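Workshop tips from the Stultisen robot club
February 28, 2020

These are the things we keep telling new members, so they are going on the page. Most of them apply to any shared bench. Ask if something is unclear.

Bench and tools

Put the hex keys back in the block by size. A rounded 2 mm key gets thrown out the same day, before it ruins a screw head on the Salazar arm. We lost an afternoon in January drilling out one of those.

Label both ends of every cable. Masking tape is fine and comes off clean if you change it within a month or two.

Wipe finger pads with a damp cloth before a session. Alcohol dries out the rubber ones. If a pad is shiny it needs replacing, and cleaning will not bring the grip back.

Sweep under the bench before you go looking for a dropped washer. A dustpan is faster than a flashlight.

Working in the simulator

The household tasks for the Nerkside competition are practiced in simulation first, then on the bench. Start with the gripper open and well clear of the furniture. Run the move at 40 percent speed until it goes through clean, then raise it.

Check the view from the gripper side as well as the wide view. A path that looks fine from across the room can pass very close to a table leg or the lip of a shelf.

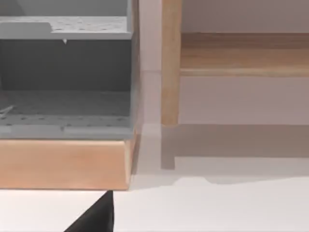
Save your run under your own name and the task name, with no spaces. We have 216 runs on the club computer and the ones called "test" or "new" are no use to anyone. Delete your own bad ones before you leave.

If the arm stalls against something, stop the run and look at the contact points. Turning up the force hides the problem until you move to real hardware, and then you are paying for a finger.

Shadows in the simulator can throw off a vision script. Try the same task with the light moved before you start rewriting code.

Batteries and glue

Charge packs on the tile, never on the wood bench, and stay in the room. Write the date on the pack with a paint pen.

Two-part epoxy needs the full time on the package. Clamp it, tape a note to it and leave it overnight. Scrap cardboard under the joint saves scraping the bench later.

Spare pads and screws are in the Enodance drawer. When you open the last bag, write it on the order sheet by the door.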